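Pudmont Yard Sign Kit
Usham Realty Supply, item 524

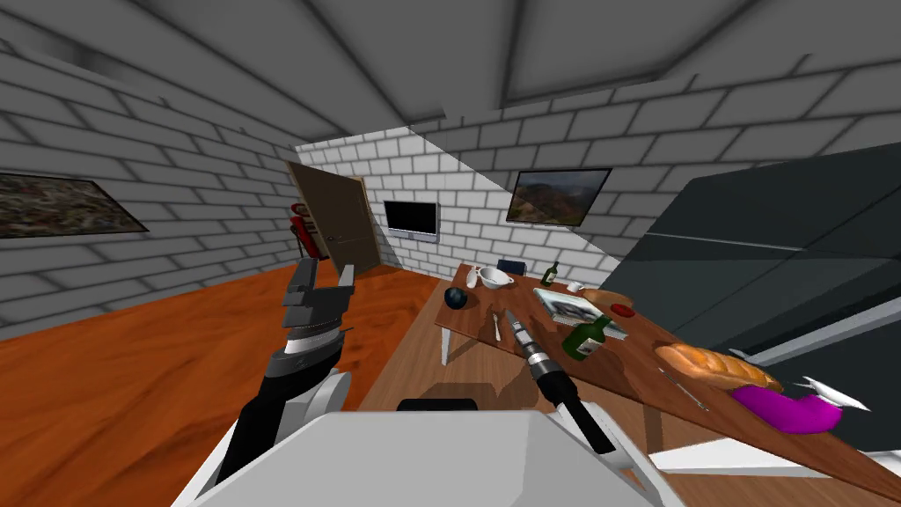 Signs and Print Department

The Pudmont is a yard sign kit for real estate agents who would like people to read the sign. You would be surprised how many agents have other goals. We print them too, and we take their money, but we sell the Pudmont for everyone else.

The kit comes with one steel post, one hanging panel, two rider slots and a bag of hardware containing one more bolt than you need. Keep the extra bolt. You will drop one in the grass at your second listing.

What goes on the panel

Your name, your phone number, your brokerage. We allow 6 words of slogan, and the order form stops accepting letters after that. Customers have called to complain about this. Most of them wanted to say "Your Trusted Partner in Finding the Home of Your Dreams," and we talked them down to "Call me, I pick up." If you don't pick up, please choose something else.

Head shots are fine. A head shot from 2003 is also fine, though your clients will walk right past you at the open house. Crossed arms cost the same as uncrossed arms.

We don't print jokes about spouses, mothers-in-law or other agents in town. Kowalchuk, our old supplier, would print anything, and we still get the phone calls.

Riders

There are 7 stock riders: Open House, Pending, Sold, Price Improved, Coming Soon, Pool, and By Appointment. Price Improved outsells the rest in a slow spring. We were asked in April for one that says Price Improved Again. It can be ordered as a custom rider and takes a little longer, as does the sale, presumably.

Installing it

Push the post in with your foot until the collar meets the ground. In clay, use the Fevidov driver, sold separately. Call your local utility marking service before you dig or drive anything. Hitting a sprinkler line in front of the sellers is a poor way to begin a listing.

Panel size: 24 by 18 inches, printed both sides
Post finish: black or white
Wind: fine in most of it. Take the sign down for the rest.
Warranty: 90 days on the panel, one year on the post. Neighbors' teenagers are not covered.

Ordering

Proofs go out by email and nothing is printed until you approve yours. Please read the phone number out loud before you do. Reprints for a wrong digit are full price, and we have heard the story about the assistant.

Prices last updated July 2021.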